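Small lidded tins and canisters: who else collects these?

paucar_tins
Joined the board on Thursday and I already have a question! I've been picking up old kitchen canisters for three years, mostly tea and cocoa, and I just found out there's a whole group of people who only go for hinged lids. Is that a real split in the hobby? I love them all, but there's something about a lid that stays attached (my kids have lost 2 loose ones so far, so maybe I'm biased).

Lidisdale_Lou
Welcome! Yes, it's real, and it gets heated every October at the swap. I'm hinge all the way. Look at the pin first. If it's been replaced with wire, knock the price down, but don't walk away.

tumine398
Have to disagree with Lou on the wire. A replaced pin puts me right off, because the lid never sits square again and the rim wears on one side. Slip lids age so much better! I have a coffee one from my grandmother that still closes like a drawer.

Lidisdale_Lou
Your grandmother took care of hers. Most people didn't, haha. Bring it in October, I want to hear it close.

Kidus Birhane
Both camps are right some of the time. What I'd tell a newcomer is to buy the plain ones while they're cheap. Everybody chases printed labels, and the cream and off-white pieces sit on the table all day. I think they look wonderful on a shelf together.
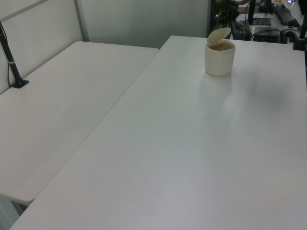 paucar_tins
Oh I like that a lot. How do you clean the pale ones without dulling them?

Kidus Birhane
Barely damp cloth, a drop of dish soap, dry right away. Leave the lid open overnight before you put anything in it.

tumine398
And no baking soda! I ruined a good one that way.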